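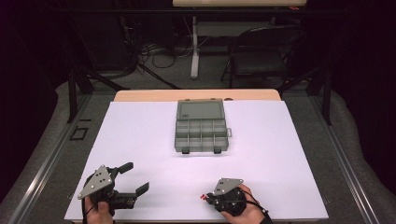
Students in the robotics club at Alelby Technical College have recorded 198 practice runs for a project that will teach a pair of robot arms to sort small hardware and close the box afterward. The work began in March and will continue until the end of the term.

The project is called Flerker. It has 7 student members and is led by Remedios Estrella, a second-year student in the automation program. Arnaldo Godinho, who teaches the program's controls course, is the faculty adviser.

Club members work with a gripper in each hand, carrying out the task themselves at the table. The recordings are then used to train software that will drive the arms. Each run starts with an open, empty organizer on the white work surface. Depending on the day's plan, the operator fills compartments, shuts the lid or snaps the latches.

"The latches take the most practice," Estrella said. "You have to hold the box still with one side and push with the other, and your own fingers want to help."

Operators are asked to keep their movements slow and to bring both grippers back to the front of the board before a run ends. Runs in which the box slides too far are kept but labeled separately. Godinho said the club decided on this after its first month, when too many recordings had been thrown out.

"They were deleting things they could have learned from," he said. "A box that slides is going to slide on the robot, too."

The club received a grant of $3,000 from Guerreiro, a local supplier of packaging equipment. Most of the money went to aluminum rail, cables and replacement finger pads. The college provided the room and the computers.

Members sign up for one-hour sessions in the late afternoon. Two students attend each session – one at the table and one at the computer, checking that every recording has been saved. They trade places halfway through.

Organizers with compartments were chosen over plain boxes so that the same setup could be used for several tasks. A student can place a screw in a back corner in one run and a front corner in the next without changing anything else on the table. The position of the box is also changed between sessions, and some runs begin with it turned at an angle.

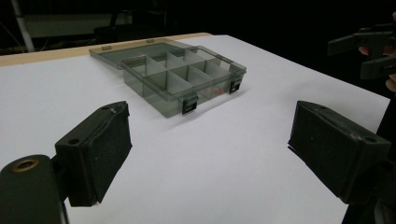 Regional meet in Vulis

The club plans to enter the project in the student automation meet in Vulis, where teams will have 59 minutes to set up and demonstrate a handling task. Alelby has attended the meet before with wheeled robots but has not entered the handling category.

Estrella said the team will decide next month whether to attempt the full task or only the lid. Early tests with the arms have covered the lid alone. The software still has trouble when the box is turned far to one side, and more recordings of that position are planned.

Students from any program at the college may join the sessions. No programming experience is needed to work at the table, and new operators are given a short introduction before their first recording. The sign-up sheet is posted outside the controls lab.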